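# Sorting mixed bowls and plates before they go back in the cupboard

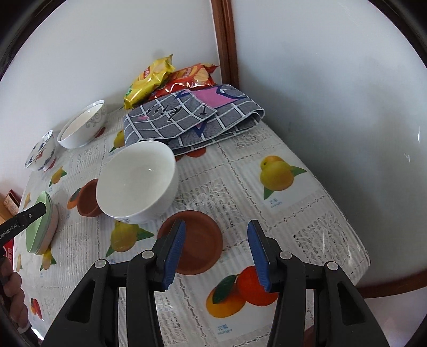

Bowls, saucers and green plates on the fruit-print cloth.

Put a plastic cloth down first. It wipes clean and the crockery doesn't knock against bare wood. Ours has fruit on it, which makes no difference to the job.

1. Take everything out of the cupboard and spread it over the table. Turn each piece over and look for chips around the foot.
2. Set the large bowls apart from the small ones. A bowl with a hairline crack goes in a box, not back on the shelf.
3. Stack plates of one size only. Stop at 8 — a taller pile is hard to lift out with one hand.
4. Keep saucers in their own pile, right way up.
5. Measure the shelf before you nest the bowls. Mine is 300 mm deep and the gap above it is 248 mm, enough for two short stacks.
6. Put a sheet of kitchen paper between glazed pieces.

The whole job takes nearly 40 minutes. Heavy bowls go on the bottom shelf.

Andri Auer, Flandidley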